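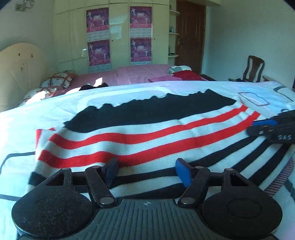
Wool blanket shrinkage – how much is normal?

Trenby Textile Board > Washing and Care

hollowaylane
Posted in October, 9:14 pm
I have a Stuvari throw in the pure wool, bought used. The tag says hand wash cool, dry flat. I did that in the bathtub and it still came out shorter. It was 200 cm long before and it's 188 now. Width is the same as before. Is that normal for a first wash, or did I do something wrong? I used a capful of regular liquid detergent and left it in for half an hour.

pintuck_76
Half an hour is too long. Ten minutes is plenty for wool. Also regular detergent often has enzymes in it, and those are made to break down protein stains. Wool is protein. Get a wool wash.

Dirk Martens
I don't think the detergent is your problem. One wash with the wrong soap won't take 12 cm off a blanket. Losing length and keeping width usually means it was knitted under tension lengthwise and has relaxed. You can get a good part of it back by blocking. Wet it again, roll it in towels, then lay it out and pin it to size. Leave the pins in until it is dry all the way through, which took mine two days in a cold room.

pintuck_76
I didn't say the soap shrank it. I said not to use it.

Dirk Martens
Fair enough. We agree on that.

oatsandrye
What do you pin into? I tried the carpet once and the dye came through onto it. I had to rent a cleaner.

Dirk Martens
Foam play mats, the kind that lock together, with an old sheet over them. A spare bed works if the mattress is firm.

marrowfield
I'd leave it alone. My mother's blankets all came out a bit shorter and they were warmer for it. Stretching a piece that size when it's wet puts the weight on the edge stitches, and then you have a wavy edge for good. I've repaired enough of them to be against it.

Dirk Martens
That happens when people lift it wet by one end. If you carry it in a basket and don't pull, the edge is fine.

marrowfield
We'll have to disagree then. Most people pull.

hollowaylane
Thanks, all. I measured again this morning and it's the same. I'm going to try the blocking but only go to 195. I have white cotton sheets for underneath. Do I need to worry about color?
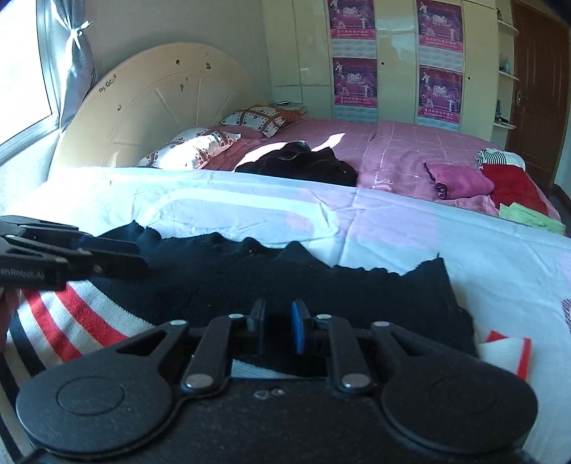
White fabric, a narrow strip of it.

pintuck_76
If there's any red or black in yours, do a test. Wet a corner, press it with a paper towel for a minute. If the towel stays clean you're fine.

oatsandrye
Second the paper towel test. Mine was a navy Flitum one and I skipped it.

wick_lowell
Does anyone know if Wickramasinghe still does mail-in blocking? They had a flat rate for throws a few years ago.

marrowfield
They stopped taking anything bigger than a shawl. Try a dry cleaner who does sweaters by hand, and ask before you leave it with them.

hollowaylane
Corner test was clean. It's pinned at 195 and the window is open a crack. I'll post the measurement when the pins come out.

Thread views: 2190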